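**Is a wrist view needed in addition to the head view when comparing grasp policies?**

Our group at Clestora is repeating the Wullent method with 20 trials per condition. The protocol does not state which view is scored. The two views concerned are below, wrist first. 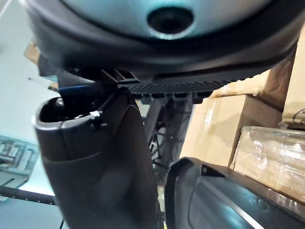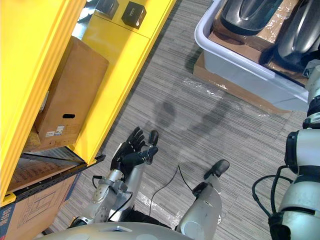
Ximeng Long replied that both views should be kept – the published result drops to 4 successes in 20 when the wrist input is removed.

**Second answer, Đức Vũ:** Score from the head view only. We did so in May. See also the Naradgate thread.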